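Notes from the Prilar Seed Library: What We Learned from the Bean Year

If you've been in at all since June you will have noticed the beans. Beans in jars, beans in envelopes, beans in the drawer where the stapler used to live. We asked members to grow one variety of dry bean each and bring back whatever they could spare, and 18 of you took us up on it, and I am still so happy about how it went that I've been given extra room in this issue to go on about it.

First, the varieties. Most people picked from the list Hannelore Zaugg put together over the winter, which leaned toward pole types because she loves them and because they crop heavily in a small space. A few of you brought your own. The one everybody asks about is the speckled bean we've been calling Plaltanier, after the street where Marek Zeman's aunt grew it along her back fence for decades. It has no other name that we know of. Marek had a coffee tin of it, last grown in 2000, and he was pretty sure the whole lot would be dead. He laid 20 seeds between damp paper towels on top of his refrigerator and 4 of them came up. Four! He potted them, babied them through a cold spring, and by the end of the season those plants had given him enough to fill the tin again with some left over for us.

That's very old for a bean, so please don't take it as permission to forget your own seed for that long. Under ordinary household conditions beans keep well for three or four years and then start dropping off. The tin had been in a cool, dry cellar the whole time, and Marek thinks that made the difference. If you have something similar tucked away from a parent or a neighbor, do a towel test before you give up on it. Roll the seeds loosely, put the roll in an open bag so it can breathe, keep it somewhere warm, and check every day or two. Anything mushy comes out right away. Anything with a root goes straight into potting mix, root down, an inch deep.

Now, drying. This was where we lost the most, and it was mostly our own fault for not explaining it better in the handout. Several batches came back looking perfect and then sweated inside their jars. The pods had been picked when they were yellow and leathery, which is fine if rain is on the way, but then the beans were shelled too soon. Leave them in the pod, spread out indoors with air moving over them, until the pods crack when you squeeze them. After shelling, leave them out on a tray for another couple of weeks. Yi-chun Mak uses the hammer test: put one bean on a hard step and hit it. If it shatters, the batch is ready. If it squashes or dents, wait. It costs you one bean and it's very satisfying.

Then freeze them. I know this sounds wrong if you've never done it, but bean weevils lay their eggs on the pods in the garden and you won't see a thing until there are neat round holes in everything you saved. Get the beans fully dry, seal them in a jar, give them a week in the freezer, and then let the jar come all the way back to room temperature before you open the lid. Opening it cold pulls moisture onto the seed, and you'll be back to trays again. Szu-yu Lai skipped the freezer for half of her black beans and did it for the other half, and brought both jars to the fall swap so we could compare. The difference was dramatic and a little gross. Thank you, Szu-yu!

On crossing: common beans mostly pollinate themselves, so you can grow two kinds in a modest garden and get away with it most years. Bees do get in sometimes, though, and runner beans are much more promiscuous than the rest. If you open a pod and find a color you didn't plant, the cross happened in an earlier generation, and the plant you're looking at grew from a crossed seed. Keep those separate and label them clearly. Don't throw them out! Yayra Dankwa got a lovely lavender one out of what should have been a plain white soup bean, and she's going to grow it on next year to see what it splits into. I would like a spot on the waiting list, please.

Labels, since I've brought them up. Variety, your name, the year, and where you got the seed. Pencil lasts longer than most pens. Please write on the envelope before you fill it, as we have a number of bumpy, unreadable ones and a small bowl of mystery beans that will probably end up as chili.

We also had a tasting, which was the best evening of the whole year for me. The Hsu family brought their big pots and we cooked each variety plain, with only salt and a bay leaf, so people could tell them apart. I had assumed they'd all be more or less the same. They're not at all the same! Prastia, the little tan bush bean from Hannelore's list, turned creamy and tasted almost like chestnuts. Plaltanier held its shape and made a dark, rich broth that people were drinking out of mugs. If you only have room for one next year, I'd choose between those two, and I'd be choosing for a long time.

Sign-up sheets for next season are on the front desk. We're adding peas and cowpeas, and you're welcome to take a second variety if you grew one this year. Bring your empty jars back when you come by, lids too.

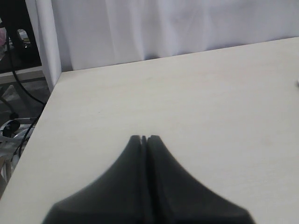 Cowpeas want warm soil, so if you're taking those, hold off on sowing until the nights have settled and use the waiting time to get your poles or netting up.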